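Trustadine Help Desk
Ticket 221 – Order confirmation emails sent twice
Status: Resolved
Related: ticket 220 (closed as duplicate)

Shop: Kusuma, wooden toys and nursery goods
Plan: Sernstead hosting, Sultomer mail add-on

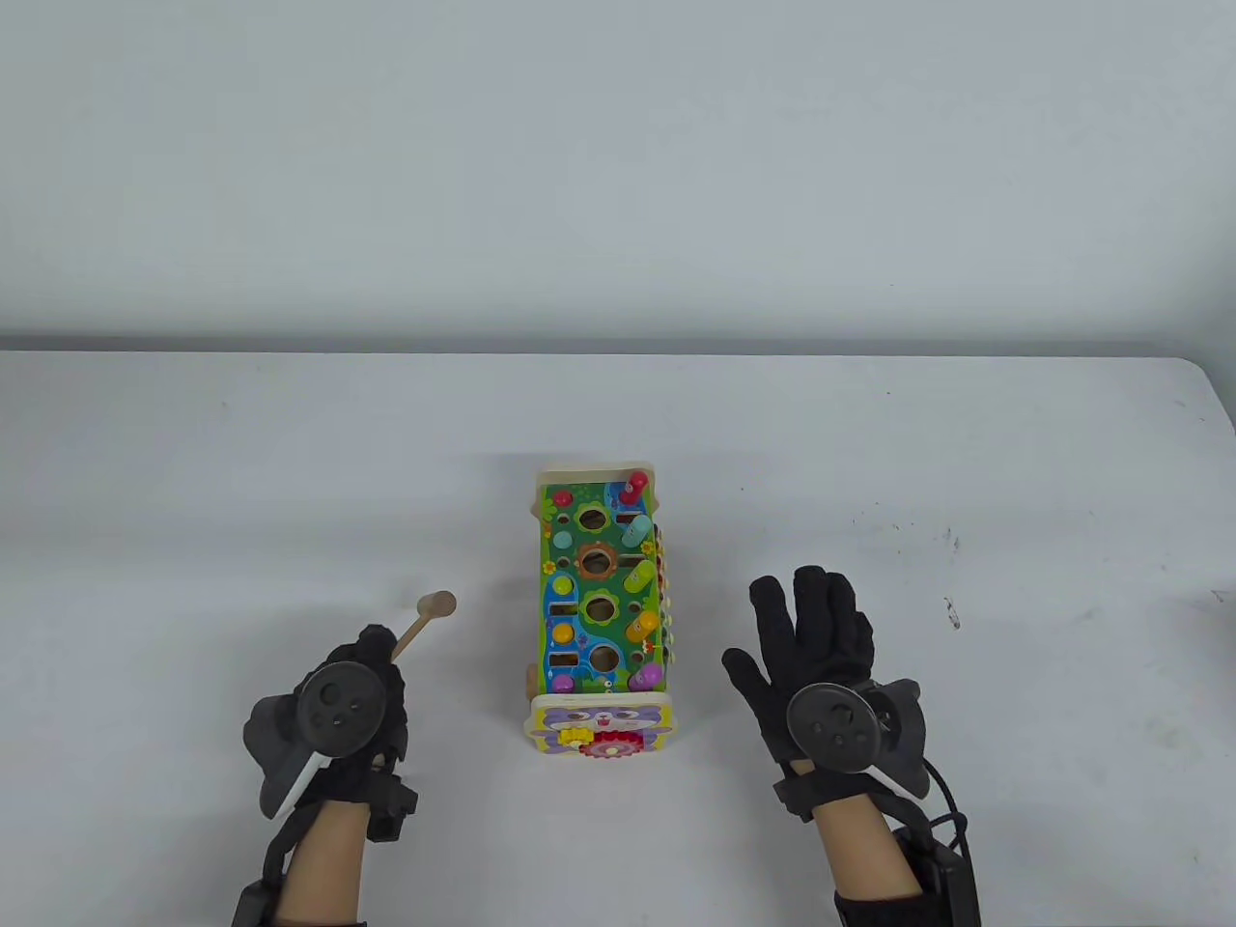 Customer reports that every order placed since Monday triggers 2 confirmation emails. Both have the same order number and the same total. Card is charged once. Stock count drops by one, as it should. Shipping notices and password resets go out normally.

Step 1. Placed a test order from a guest account. Got 2 confirmations, a few seconds apart. Reproduced.

Step 2. Compared headers. First message came from the store's built-in mailer, second came through Sultomer. So there are two senders, and the mail queue isn't retrying.

Step 3. Turned off the built-in mailer under Settings > Notifications and saved. Placed another test order. Still 2 emails. Went back to the settings page and the box was checked again.

Step 4. Cleared the store cache and repeated step 3. Same result. The setting will not stick.

Step 5. Checked the config file on the server. It was read-only for the web user. The page shows "Saved" even when the write fails – reported separately as a bug.

Step 6. Fixed permissions on the config file, unchecked the box, saved, reloaded. Box stayed unchecked. Test order sent one email, through Sultomer.

Customer replied at 3:40 p.m. that two real orders had come in and each buyer got one message. She also asked if the duplicates counted against her limit of 100 emails a day. They did not. Only mail sent through Sultomer counts, and the extra copies went out from the store's own mailer.

Cause: the add-on was switched on Monday. Its installer is supposed to turn off the built-in mailer but could not write to the config file, and logged no error.

Left to do: check other shops on the same server for the read-only file. Add a note to the Sultomer setup page – check file permissions before install.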